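Consigning runway samples after a show: who is responsible for damage?

Posted in Fashion Trade and Events by Vadside 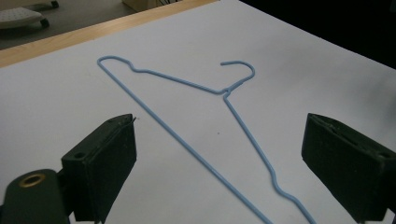

Our label is a small womenswear studio based in Melbourne. We have been invited to lend three looks from our August presentation to a group show organised by Parard, which will then travel to a second venue before the garments are returned. The loan form states that samples are accepted "at the designer's risk" from the time of delivery. One of the looks is a beaded coat valued at $1000 in materials alone. Is this wording customary, and may a designer reasonably request that it be changed? We would also appreciate guidance on what records should accompany the garments.

Lindholm

The wording is common in loan forms for group shows, but it should be regarded as a starting position. It is customary for the organiser to accept responsibility while garments are in its custody, including fittings, dressing and transport between venues, and for the designer to bear the risk of delivery to the first venue. You may request an amendment in writing before the garments leave your studio.

A condition report should be prepared for each look. It should record the colour and fibre content, existing flaws, loose beading and any alterations made for fittings. Two copies are advisable, both signed on receipt and again on return. Where a garment is to be pinned or altered on a model, the form should state whose approval is required.

Please also confirm with your insurer that stock on loan is covered away from your premises. Many studio policies apply only to the listed address — transit cover is often a separate item.

Stovgate

We have lent to similar shows and signed the form as it was. No difficulties arose, although a belt was returned to us late.

Lindholm

Further to the above, the value entered on the form should include labour. Claims are ordinarily limited to the declared figure, and materials alone will understate the cost of remaking a beaded coat.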